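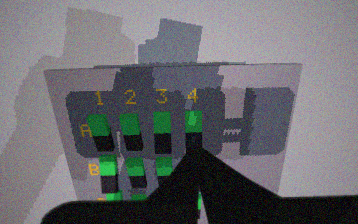 Monday, late. Robel Ayele thinks we should stop playing with the simulator and start cutting parts, and for once I half agree with him, though for different reasons. He thinks the sim has proved the thing works. I think the sim has proved that I can spend 28 evenings making a fake wall panel. It's a decent fake, I'll give it that. Numbered columns, lettered rows, green and black rockers, and the finger goes up to the switch under 4 in row A as if it had been doing this all its life. But from the wrist view the gripper blocks the last switch in row B completely, and a good part of the row under that. So how exactly is the real one supposed to find them? Robel says it doesn't need to see them because it knows where they are. I have heard that before, about the Bisen, and the Bisen put a dent in the drill press.

Spent an hour on contact settings again. With the friction at the Livon default the finger skates off the rocker. Turn it up and it sticks like gum. There's a narrow band in between where everything looks lovely, and I don't trust it one bit, because I picked that band by looking for the place where everything looked lovely.

Robel ran his batch after supper and sent me the score: 57 out of 58. He was very pleased. I asked what happened on the other one and he said he hadn't saved it. I asked how the log decides that a switch has been flipped and he said it checks the angle at the end of the run. Fine, but that means a finger still leaning on the switch counts the same as one that flipped it and let go. He went quiet on the phone and then said he'd look at it tomorrow.

The servos from Jundunell are still in their box on the bench at Abdella. I opened one up on the weekend and there's play in the output gear, enough to feel with two fingers. The model has none. I could add some, but how much? Each one will be different, and they'll be different again after a month of use.

What I want is to screw one real rocker to a scrap of board and push it with the real finger, by hand first, with the kitchen scale behind it. One switch. Write down the number and put that in the sim instead of whatever came with it. Robel says that's slow. It would take some 20 minutes – we've spent longer arguing about the shade of green.

Also the finger is too fat. I keep saying so. Going to file the printed one down at the tip before I do anything else, and if he wants the wide one for strength he can print it again himself.

Need: board, short screws, batteries for the scale. Ask at Abdella about the key for the side door, mine sticks.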